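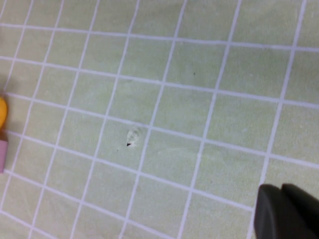 Érica Rangel

Incidencia: la impresora de etiquetas del almacén de Gredport se come etiquetas y descuadra el texto
Estado: abierta
Prioridad: alta (para nosotros)

Hola, abro esto otra vez porque la anterior se cerró sola y no me deja responder. Impresora Standberg de sobremesa, conectada por red, rollo de 1.000 etiquetas. Desde que pusieron la actualización de febrero salta una etiqueta en blanco cada 6 impresas. A veces el texto sale corrido hacia abajo y el código de barras queda partido entre dos. El lector no lo lee, claro.

Lo que he probado ya:

Apagar y encender. Nada.
Cambiar el rollo por uno nuevo, misma medida. Igual.
Limpiar el cabezal con alcohol y el rodillo tambien. Igual.
Calibración desde el botón – mantener pulsado hasta que parpadea dos veces. Saca tres etiquetas en blanco, se para, y luego sigue haciendo lo mismo.
Reinstalar el driver en mi equipo. Desde el equipo de Keir también falla, así que mi PC no es.

La página de prueba interna sale BIEN. Solo falla lo que mandamos desde Drundon. Adjunto no puedo, el formulario me da error 476 al subir el pdf. ¿Eso es vuestro también?

Necesitamos sacar el pedido de Lamont esta tarde y estamos escribiendo a mano las que salen mal. Urge.

11:20 – añado. He mirado en Drundon, Ajustes, Plantillas, y la altura de etiqueta está en 50 mm. Las nuestras son de 50, o sea correcto. El hueco entre etiquetas pone "automático" y no se deja tocar, sale en gris. Antes se podía cambiar, estoy casi segura.

11:45 – con la plantilla vieja (la que se llama "envios_OLD", que no la borre nadie por favor) salen bien unas cuantas y luego vuelve a saltar. Tarda más en fallar pero falla.

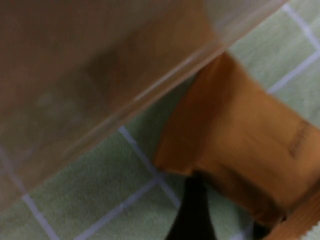

Kirstin Gillies

Hola Érica, gracias por el detalle. Si la prueba interna sale bien, el sensor está leyendo el hueco y yo no tocaría más la impresora. El campo en gris es por la actualización: ahora las plantillas heredan el hueco del perfil de impresora, y si el perfil se creó antes de febrero se queda sin valor. Prueba esto:

Drundon, Ajustes, Impresoras, tu Standberg, Perfil.
Desmarca "Heredar medidas".
Tipo de soporte: con hueco. Valor: 3 mm.
Guardar, cerrar sesión y volver a entrar. Sin cerrar sesión no lo coge.
Calibra otra vez e imprime una tanda corta.

Lo del 476 al adjuntar es del formulario, lo paso aparte. Mándame el pdf por correo respondiendo al aviso del ticket.

Érica Rangel

Hecho. El perfil estaba vacío, sí. Puse 3 mm y la primera tanda ha salido entera, sin saltos. El código de barras lo lee. Pero en el equipo de Keir sigue igual??

Kirstin Gillies

¿Ha cerrado sesión él también? Va por usuario.

Érica Rangel

No la había cerrado. Ya está, ahora le imprime bien. Dejadlo abierto hasta mañana por favor, que la otra vez me lo cerrasteis y volvió a fallar a las dos horas. Y el pdf te lo mando ahroa por correo.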